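July 2, 2021

I promised a few of you I'd write about the Burkbridge soccer club mess once I'd calmed down, and I have mostly calmed down, so get yourself a drink and settle in. It's a long one (my posts usually are, I know).

For anyone who doesn't live around here, Burkbridge is the kind of town where the soccer club is half the social life. I've had a kid in it, on and off, since my oldest was six. We've done the muddy mornings and the orange slices and the terrible raffle, and I wouldn't give any of it back. So when the letter came in February saying that dues were going up and that the club had found "irregularities" in the travel fund, I felt it in my stomach the way you do when a doctor's office calls twice in one day.

The travel fund is what pays for the vans and the motel rooms when the older teams go to tournaments. Every family puts in 30 dollars a season, and then there's the money from the snack stand, which on a good weekend can bring in up to 400 dollars. It isn't a fortune. It's enough, though, that the kids whose parents can't spare the gas money get to go anyway, and to me that has always been the best thing about the whole club.

I read the letter standing up at the counter with my coat still on, and then I read it again after supper was done. 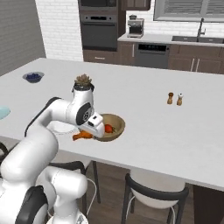
*Carrot or sweet potato, tomato, wooden bowl.*

What the letter said, once you got through the polite parts, was that $1,427 had gone out of the fund to a company called Moroz for van rental, for a weekend when none of our teams traveled. I remember that weekend very well. It sleeted the whole time and the tournament was called off, and my youngest cried over it and then ate most of a pizza. There were no vans. There was a receipt, with a signature on it, and the signature belonged to a man who had coached half the children in this town.

I'm not going to name him here. The case hasn't been heard yet and his kids still go to school with mine. He was charged in the spring, he says it was a bookkeeping mix-up, and a judge will get to decide that. I've changed my own mind about it more than once, usually while driving.

What I can talk about is the meeting, which was open to everybody. It was held in the back room at Pelis, the pizza place, and they'd set out chairs for maybe a third of the people who came. The club president read a statement. Then she told us the state association had been informed, that the police had the bank records, and that no one on the board would be taking questions about the coach himself. Well! You can imagine how that went over. There was a fair amount of shouting, some of it from people I'd never once seen at a game, and somebody's toddler got hold of the microphone for a while, which helped the mood more than anything the board said.
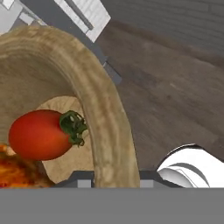 Soledad Garrido told me afterward that the shouting bothered her less than the quiet that came before it. She said we'd all been signing off on that budget for years with a show of hands and hardly a glance at the pages, and that she'd raised her own hand with the rest of us while looking for her car keys. I've thought about that a lot since. I couldn't tell you one single line from last year's budget, and I was sitting in the second row.

So there are new rules now, and I think they're decent ones. Two signatures on any check. Bank statements go out by email to every family (mine lands in the junk folder, so check yours). Receipts for travel get posted on the bulletin board by the equipment shed. The board also moved the registration money over to Parimico, the payment service the swim team has been using, so coaches don't have to walk around with envelopes of cash in their jackets anymore. I never liked the envelopes. I handed over plenty of them, mind you.

And the fund itself is coming back! We held a car wash and a used-cleat sale on the same afternoon, and between the two of them we took in $1,332, which is very nearly what went missing. The under-fourteens washed my car twice because they forgot they'd already done it. I paid twice, too.

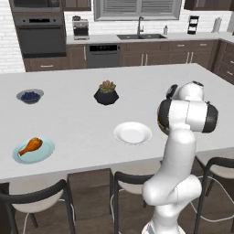 *Blueberries in the gray bowl.*

My middle one asked me if she was still allowed to like her old coach. He taught her to use her left foot and he drove her home the night I had the flu, and both of those things happened, whatever the judge says. I told her she could like whoever she wanted and that she could be mad at him as well, even on the same day. She thought it over and asked if there was any pizza left.

Practice starts up again next month. I still have a bag of cleats in the garage from the sale, mostly small sizes, a couple of them hardly worn — leave me a comment if your kid needs a pair and I'll bring them along to the field.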